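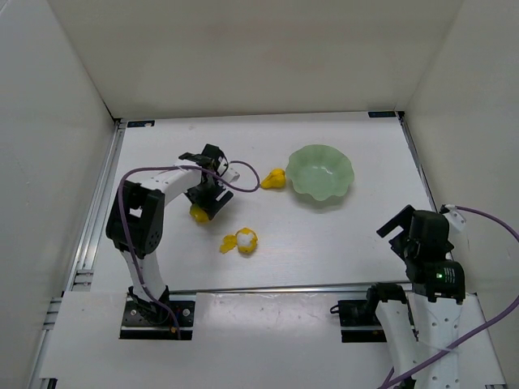 Last modified May 3, 2024

Sundora Community Garden and Food Share: notes from the autumn growers' meeting

Okay, I took these on the back of a seed order form and typed them up after dinner, so if I've got your bit wrong, give me a yell and I'll fix it. Duyên Lò was in the chair, I was on the pen, and we had a good crowd in, including a few new faces from the Birno end (welcome, and sorry about the biscuits, they went fast).

Apologies: a few, all from people with the same cold. Get better soon!

Last meeting's minutes: accepted, after I changed "horse manure" to "sheep manure". It was sheep. I stand corrected, several times over.

Water. We spent longest on this one, as usual. The Loteck line still drops its pressure once the top beds are running, and by the time you get down to the herb spiral you've got a dribble. Duyên had a look at the fittings and reckons the join near the second tap is the culprit. She'll swap it, and if that doesn't do it we'll get a plumber to quote. In the meantime top beds water before breakfast, bottom beds after tea. I asked if we could put a note on the tap and everyone said yes, so that's me writing a note.

Winter veg boxes. We're going ahead! There was a fair bit of back and forth on price (I was one of the people going back and forth), and we landed on $8 for a small box, with pickup from the shed as before. Silverbeet, leeks, broccoli and whatever citrus the neighbours let us have. Somebody asked about potatoes and the answer is not this year, the patch needs a rest. If you want to grow for the boxes, tell Duyên what you're planting so we don't end up with a mountain of kale again. I still have some of that kale in my freezer, and I'd happily part with it.

Compost. The three bays are all full and the middle one is ready to use, so please help yourselves, but leave the fork behind when you're done. Citrus peel is fine in small amounts. Meat is not fine in any amount. We've had a rat, and I don't want to meet it twice.

Lambrechts Lane beds. Good news here. The owner is happy for us to keep using the strip along the fence for another season, and she'd love some flowers in it, so we agreed on a row of calendula at the street side with broad beans behind. I've got spare bean seed at home if anyone's short. The soil's pretty ordinary up that end, so it's getting sheep manure (sheep!) before anything goes in.

Money. We have $281 in the account after paying for the new hose and the bird netting. We voted to set aside $200 of it for fruit trees, bare-rooted, to go in along the north side in July. Two plums and an apple were the favourites. I put in a word for a quince and was heard politely. If there's change left over it goes to gloves, particularly small sizes, as the kids have been wearing mine.

Seed swap. Same idea as last year: bring what you've saved, label it properly with the variety and when you picked it, take home something new. "Tomato, red, nice" doesn't count as a label, and yes, that one was mine.

Other business. The shed padlock is sticking again and wants some graphite. Two people would like to learn pruning, and Duyên offered to run a session once the leaves are off. The wheelbarrow with the flat tyre is still flat. I said I'd take it home in the ute and have a go at it.

Jobs to do:
Duyên: tap join, planting list, pruning session
Me: note for the tap, wheelbarrow, ring the nursery for tree prices
Everyone: label your seeds, bring back any borrowed buckets

We wrapped up just before dark and a few of us stayed to pick the last of the capsicums. There's a bag of them on the shed bench if you missed out.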